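Rollosent 开放日图集

2026年9月2日,Rollosent 把平时不对外的数据采集室开放了一天。登记入场的访客有104人,按批次进入,每批在采集室里停留的时间不长,大部分讲解在走廊和隔壁的会议室完成。当天的接待由 Amarachi Effiong 负责,技术讲解由 Babatunde Oyewole 和 İlker Şimşekoğlu 轮流担任。

采集室今年2月才搬到现在这一层,之前和装配间共用一个房间。搬过来以后,桌子重新排过,线缆还没有全部收进线槽,Oyewole 在讲解时提醒大家走动时看脚下。

开放日看到的主要是手持夹爪的操作。操作员双手各握一个夹爪,在桌面上完成一个短动作,动作录下来以后用于训练双臂机器人。夹爪上的标记方块用来确定它在空间中的位置和朝向,所以练习时的第一项要求是手腕不要翻得太过,免得标记转到看不见的一侧。

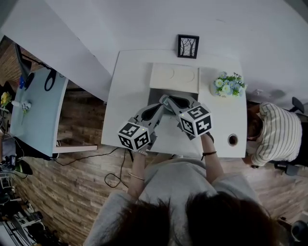
新操作员一般先练单手,再练双手配合。双手配合难在节奏,两边的夹爪要同时到位,先到的一边得停住等另一边。Şimşekoğlu 说,做得快的人未必录得好,动作中间有停顿没关系,来回修正太多的片段反而要删掉重录。

目前项目内部代号叫 Breltitance,第一阶段收录了1586段操作,审核后保留1216段。被退回的片段里,最常见的问题是标记被手臂遮住,其次是动作开始之前就按了录制,前面留了一长段空白。审核由 Femi Isah 带着做,每段都要有人从头看到尾,目前没有用自动筛选。

有访客问为什么不直接用遥控的机械臂来录。Oyewole 的回答是两种都在做,手持夹爪准备起来快,换一张桌子就能接着录,遥控录制则放在另一间,由 Ekberg 提供场地,这次没有安排参观。

下午留了3个体验名额,现场抽签决定。抽中的访客先听 Ayman Bouazza 讲一遍握法,然后自己试着合拢、松开夹爪。多数人的第一反应是握得太紧,Bouazza 让他们把肩膀放下来,肘部离开身体一点,再试一次。体验的内容没有录入数据集。

会议室里另外放了 Begum 团队做的标注界面,访客可以自己拖动时间轴,看一段动作是怎样切成接近、夹取、放下几个部分的。不少人在这里待的时间比在采集室还长,问得最多的是切分点由谁来定。目前的做法是两名标注员各切一遍,差得多的再拿出来讨论。

下一次开放的时间还没有定。想带学生来的学校可以先写信给 Effiong,注明人数和希望看的部分,采集室一次进不了太多人,人数多的需要分批。

文字整理:Amarachi Effiong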